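Two arms, shared table, planner keeps stopping one of them over the middle tray

posted in Motion planning / Multi-arm
November 30, 2022

wannasri_lab

Hi all. Dual arm cell, kitting job. Small stuff – round boards, wire harnesses, little connectors – gets moved between orange side trays and one steel tray in the middle. Each arm plans on its own, Gradgate for planning, our own task layer on top (we call it Orville, it's mostly a queue and a lot of if statements).

Problem: whenever both arms want the middle tray, one of them plans fine, starts, then aborts with "path invalidated by dynamic obstacle". Retries, aborts again. Sometimes 4 times in a row before it gets through. The obstacle is always the other arm. I have tried padding from 40 mm down to almost nothing and it just aborts later, closer in, which I like even less.

Replan rate doesn't seem to matter. Joint states from both arms are on one clock, checked that. Do I need a proper combined planner for this or is there something dumb I'm missing?

Diltivix

had this. turn padding up not down. also check the cables are in your collision model, ours weren't and it was a mess

Benedetta Dal Bello

Padding is not your main problem, though please put it back to 40 before you bend something.

Each arm treats the other as a snapshot. Arm A plans around where B is right now, B moves, A's path is bad. Faster replanning only gets you the bad news sooner. You dont need a full combined planner for pick and place either. 14 joints in one query is slow and for this kind of job you mostly wait on it.

What we do:

Make the middle tray a resource with a lock. Arm asks for it before planning the approach, holds it until the gripper is back over its own side. Side trays no lock, unless both arms can reach the same one.

Publish the planned trajectory, not only current joints. The other arm checks against the swept volume for the remaining part of the path. This fixed most of our aborts. We went from some 300 a shift to hardly any.

Put a timeout on the lock and decide what happens when it fires. Ours retreats to a fixed pose and releases after. First version released and then retreated. Don't.

One more thing, check the wrist cables. If the model has only the bare links then the swept volume is too thin up there. A fat capsule along the wrist is enough, no need to simulate the cable. So Diltivix is right about that bit.

wannasri_lab

ok the snapshot thing makes sense, that's exactly what the logs look like. Lock went in this afternoon, took maybe 96 lines in Orville. No aborts over the middle so far but it is slower, the waiting arm just sits there. Will do the trajectroy publishing next and see if I can shrink the locked zone to half the tray each. Cables were not in the model, no. Adding capsules tonight and putting padding back to 40.
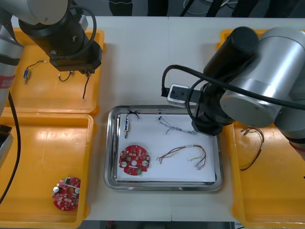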